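April, late afternoon, Sevbridge sim notes

The strap thing works! Quick recap for whoever picks this up: we'd been training the grasp scorer on rigid objects only, and anything with a dangly bit dragged it down badly. So for this batch I kept the straps in the meshes but masked them out of the contact score - the scorer sees them and gets no credit for grabbing them.

Ran 3000 simulated grasps on the camera. Lift success went from 46 to 66 per cent, same seeds, same approach heights. I ran it again to be sure and got the same answer, lovely.

Still to do:
- top-down approaches near the dials, the fingers come in very close to the body
- try three strap lengths
- move the Plotix export over to the new folder

Approach pose, jaws open, over the SLR:

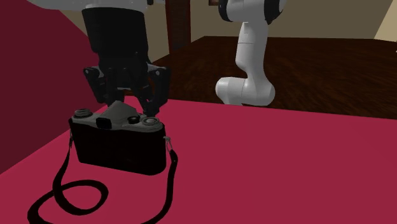 Cameron Jardine thinks the gain could shrink once strap friction is switched on, and wants the same seeds rerun with it before we touch the real arm.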